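Subject: Re: [nostum-users] Image derivatives rebuilt on every publish
From: Lamai Sriwong
Date: July 17, 2018

Kittipong Prasertsri wrote:
> After moving the Unura site to the new Nostum release, every publish
> rebuilds all image sizes, even when only the body text changed. A page
> with 10 images now takes long enough that the proxy returns a 504.
> Cache is on. Theme is Paisan, unmodified. Is there a setting I missed?

There are two separate problems in this. The rebuild comes from the theme. Paisan registers its image sizes inside the save hook, so the size list gets a new timestamp on each publish and the cache treats every derivative as stale. The timeout is the proxy default and would go away by itself once the rebuild stops.

I reproduced it on a clean install.

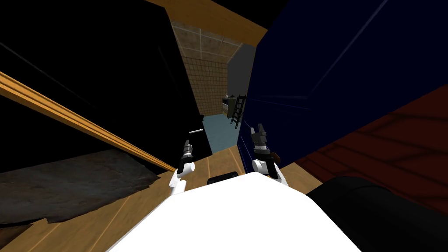
1. Moving the size registration

Take the register_sizes call out of on_save and put it in on_init. Clear the derivative table once, then publish any page twice. The second publish should log "0 derivatives queued". If it still queues files, check for a child theme that repeats the call. Zandberg shipped one that did.

2. Width limits

Paisan asks for a 700 pixel body width and a 500 pixel sidebar width. If the upload is narrower than either, Nostum stores the original and records no derivative, so the lookup fails and the file is queued again next time. Set store_passthrough to true.
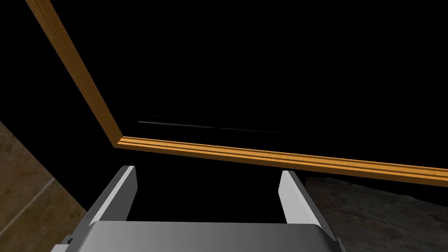

Gripper, top view

Captions are kept in the page record and are not touched by a rebuild, so there is no need to export them first.

3. Workers

Leave the worker count at 2 until the queue is empty. Higher values lock the derivative table on MySQL, and the log entry you get for it is a plain write error with no mention of the lock. 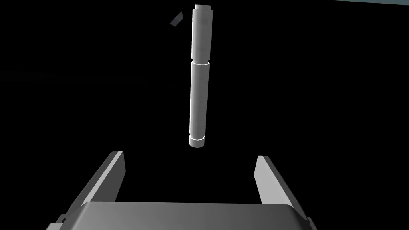
The lock can also be left behind after a killed worker. Run the unlock command before restarting, or the first publish will wait for the full lock timeout. I have a patch for the hook order against the December branch. It needs a test for child themes before I send it.

Can you post the output of the status command from the Unura host, with the theme section included?

Lamai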